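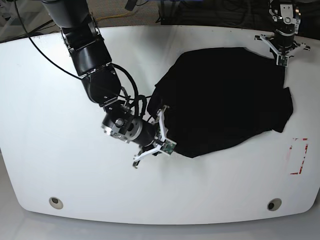
December 30, 2024. Dye bench, batch 63. Finally got back to the walnut and iron dye after way too long away from it, and I'm so glad I did! Assunta Negri sent over the last jar of Ruddock hulls in May and I've been hoarding it like candy. Soaked the hulls overnight, strained through the old pillowcase (still the best strainer we own), and simmered for 4 hours with the lid half on. The color I'm chasing is black like the crumpled cloth on the white tabletop, so deep and even that you can barely pick out the creases. Walnut wants to drift brown on me every single time, so that's a tall order.

Three swatches went in, all Esden cotton, all scoured. First one straight walnut: a nice warm brown, very pretty, wrong. Second one walnut and then iron: a charcoal with a green cast I don't love. Third one got the iron dip, back into the walnut, iron again, and wow, that's the closest I've come. In lamplight I'd call it black. By the window it's more of a wet slate, but I'll take it.

Notes for whoever uses the pot next: the iron jar is the one with the Trornum lid, and please don't put it back next to the alum (I did this myself last time, sorry). Total cloth in the third pot was 1399 grams counting the tote bag I threw in at the end. The bag came out blotchy around the seams, probably my own fault for cramming it down the side.

Still to do: rub test on swatch 3 with a white hankie, a wash with the plain soap, and a note to the Skusville people asking if they have any hulls left. Pot is soaking in the sink.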